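Shared table by the window: what stays and what goes?
Home & Desk > Small Spaces > Organizing
Started by sotu_desk, 3 Sep 2026

sotu_desk wrote:
I share a long white table with Chun-hung Tu. It's two tables pushed together, so there is a seam toward the back. We both eat at it and we both work at it, and small things collect there until one of us gets annoyed. I'd like a setup where everything has a spot and we can clear it in a couple of minutes.
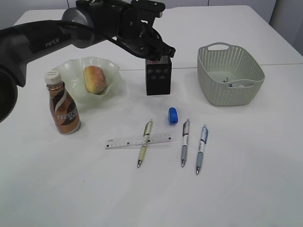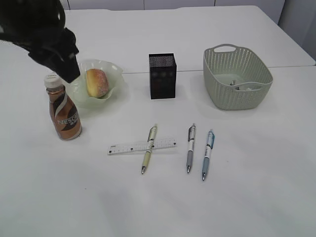 The table on the same day, with the bun in the green bowl, the coffee, the black box and the basket in both.

Things I already know: the pens and ruler don't have a home. The basket gets whatever doesn't fit anywhere else. The bowl was bought for fruit and has held fruit maybe once. Budget is small but not zero. What would you change first?

Kan_fan7 wrote:
Pens first. Get a cup, put it at the back, done. The ruler can stand in it too if the cup is heavy enough.

Skutow wrote:
I'd get the food off before buying anything. A bun in an open bowl next to pens means crumbs on the pens and fingers on the bun. Eat somewhere else or use a plate you carry back to the kitchen when you're finished.

sotu_desk wrote:
There isn't a somewhere else. The kitchen has a counter and no stools. I agree about the open bowl though.

plainjane400 wrote:
I like the bowl. Ruffled edges are a pain to wipe but it looks nice on a white table. If you keep it, keep it for bread and put a cloth over it. Sugar on a bun gets everywhere.

Skutow wrote:
A cloth is one more thing on the table.

plainjane400 wrote:
It's on the bowl.

So-ying Kong wrote:
We have nearly the same problem at work, a table used for lunch and for paperwork. What fixed it was splitting it left and right. Food and drinks on the left, everything else on the right, and nothing lives in the middle. You're close to that already with the bowl and bottle on the left and the basket on the right. The middle is where it falls apart.

sotu_desk wrote:
I hadn't noticed that. Yes, the middle is where we drop things when we sit down.

Kan_fan7 wrote:
What's the black box in the middle? If it's a pen holder you already have your cup.

sotu_desk wrote:
It belongs to Chun-hung. I'll ask if it can move to the back. I'd still want a separate cup for the pens.

drawerperson wrote:
Going to disagree with the cup idea. Cups fill up. You start with two pens and by June you have a cup of dead pens and a sharpener at the bottom that you can't get out. A flat tray is better, long enough for the ruler. Mine is a Triladard, the shallow one, and I can see everything in it.

Kan_fan7 wrote:
A tray takes up more table.

drawerperson wrote:
It can go in front of the basket. The ruler takes up that space anyway when it's lying loose.

Skutow wrote:
Or put the tray inside the basket. The sides hide the mess and there's a handle opening, so you pick up the whole lot and move it when you eat. Check that the ruler fits before you buy. Small pieces need their own container or they end up at the bottom.

So-ying Kong wrote:
I'd second that. Empty the basket first and see what is in there. We threw out over half of ours.

plainjane400 wrote:
For the bottle, a coaster. Cold coffee leaves a ring and white tabletops show it. Wipe the seam too, crumbs go straight in. I run an old card along mine.

sotu_desk wrote:
Good, thanks. Plan for now:

Food and drinks stay left, bowl gets a cloth (sorry Skutow).
Basket stays right, emptied and sorted first.
Try a shallow tray for the pens, sharpener and ruler, inside the basket if it fits.
Coaster for the coffee.
Middle stays clear when we're not using it.

Chun-hung has read the thread and wants it known that he prefers the cup.

Kan_fan7 wrote:
Good man.

drawerperson wrote:
Ask him again in June.

Skutow wrote:
Measure the basket across the bottom, the sides may slope in. I bought a Jerkulent tray that fit the rim of mine and stopped halfway down. It's under a plant now.

sotu_desk wrote:
Will measure tonight and post the size.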